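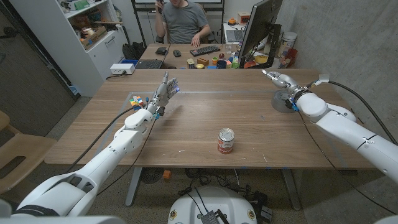
Opened by Iestyn Ellis · Ticket 271 · Hand comparison, Remiris vs Hämmerli · Status: open

Problem
Right hand closes late when both hands are driven from the one controller. Left hand (Remiris) is fine. Right hand (Hämmerli) gets the same command and starts to move well after it, so by the time the fingers curl the arm has gone past the grasp point. It knocks the clear tub more often than it picks it up. The tin can is worse, as it tips.

Setup
Both arms on the shared base, Tarkach controller, firmware as shipped. Objects are the building blocks, the tin can and the round clear container. Command rate 100 Hz for both hands.

Tried so far
1. Swapped the data cables left to right. Delay stayed with the Hämmerli hand.
2. Ran the right hand alone with the left unplugged. Delay dropped to about 50 ms. Plugged the left back in and it went up again.
3. Re-routed the right cable so the loop doesn't pull at the elbow. No change.
4. Dropped the command rate to 50 Hz. Better, still not usable for the can.

Log from step 2 attached. Look at line 17 onwards, where the right hand starts missing replies.

Reply from Keisha Ostrowski, Stotwood support, 10:40
Thanks, the log helps. Both hands are on the same bus and the Remiris one sends its full finger status every cycle whether you ask for it or not. The Hämmerli waits for a gap before it answers. Please turn off status streaming on the left hand (Hand settings, Reporting, On request) and go back to 100 Hz. Restart the controller afterwards or the setting won't hold.

Iestyn Ellis, 14:15
Done. Right hand now closes on time with the blocks and the tub. Can still tips on some tries but I think that's my approach height. Will redo the can runs from a lower start and post the new log. Please keep this open until then.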